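Rental Unit Safety Walk-Through, with Comments
Dedulville Apartments, Unit 46
Sunday, August 26, 2018
Walked by: Boris Zupan
Tenant present: Melati Osman
Last walk-through: April, by Lumturie Trajkovski

Ratings are OK, FIX (work order needed) or WATCH (look again next time). Comments are mine unless marked otherwise.

ENTRY AND HALL

Front door closes and latches without force: OK
Deadbolt turns fully from inside without a key: OK
Peephole clear: WATCH. Scratched, still usable.
Door sweep in place: FIX. Torn on the hinge side. Light shows under the door. Work order 3009.
Hall light and switch: OK. The switch plate was cracked in April and has been replaced.

SMOKE AND CO ALARMS

Hall smoke alarm sounds on test button: OK
Bedroom smoke alarm sounds on test button: FIX. Weak chirp only. Put in a new battery and got the same result. The unit needs to be replaced, and I would like it done this week.
CO alarm sounds on test button: OK
Dates on back of alarms readable: OK for the hall. The bedroom alarm has paint over the label. Please tell the painters again to take alarms down or cover them.

LIVING ROOM

Clear path from seating to the front door: OK
Upholstered furniture at least three feet from baseboard heater: OK. The heater is on the window wall and the seating is well away from it.
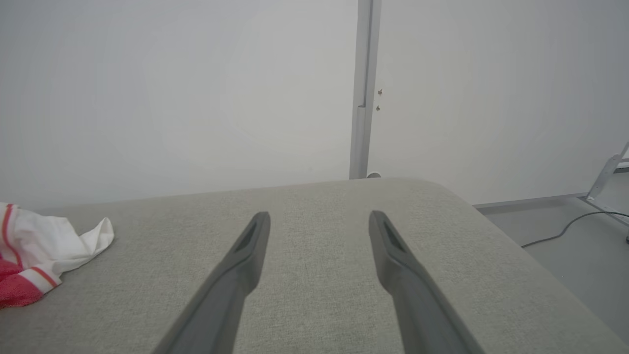
Outlets tight in the wall, no scorch marks: OK except the one behind the TV stand, which moves when you pull a plug. FIX.
Extension cords: FIX. One ran under the rug. Ms. Osman pulled it out while I was there and will use the outlet by the door. No work order needed, but check next time.
Window opens, stays open and locks: WATCH. It opens and locks. The sash slides down slowly if you leave it halfway.
Window blind cords out of reach of children: OK

KITCHEN

Range burners light or heat on all settings: OK
Anti-tip bracket engaged: FIX. The range tips forward with light pressure on the open door. The bracket is on the wall, but the range was never pushed all the way back onto it. I could not move it alone. Needs two people.
Range hood filter: WATCH. Greasy. Ms. Osman was told it can go in hot water with dish soap.
GFCI outlets trip and reset: OK
Fire extinguisher charged and mounted: OK. Needle in the green.
Under the sink: no leaks. The shutoff valve on the hot side is stiff but turns.

BATHROOM

GFCI outlet trips and resets: OK
Fan pulls air: FIX. It runs, but it will not hold a sheet of toilet paper against the grille. Probably lint in the duct.
Hot water at tap no higher than 120 degrees: OK
Caulk around tub: WATCH. Gap at the faucet end.

BEDROOM AND LAUNDRY CLOSET

Bedroom window usable as an exit: OK
Closet bulb covered and clear of stored items: OK
Dryer lint screen clean: OK

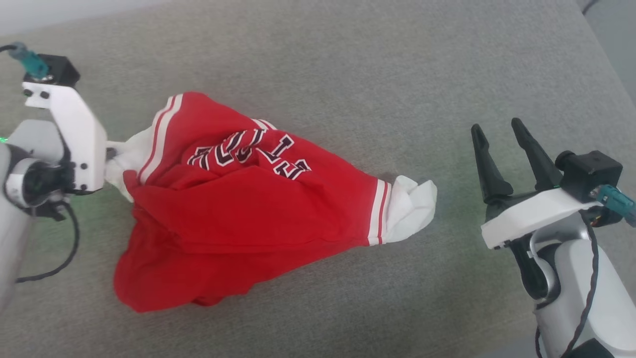 Dryer vent hose: FIX. White plastic hose, crushed behind the machine. Replace with rigid metal. Ankica Radonjić has the same note for the two units below, so order for all three.
Washer hoses: WATCH. Rubber, no bulges. Date unknown.
Floor drain: OK. Poured water in and it went down.

TENANT COMMENTS

Ms. Osman says the bedroom alarm has chirped at night on and off since spring. She reported it once by phone. I found no record of the call. She would also like a brighter bulb on the back stairs, where the current one is 25 watts.

FOLLOW-UP

Bedroom smoke alarm and range bracket first. The dryer hose goes with the next parts order. Everything else can wait for the regular maintenance day. Copy to Mimoza Krasniqi in the office.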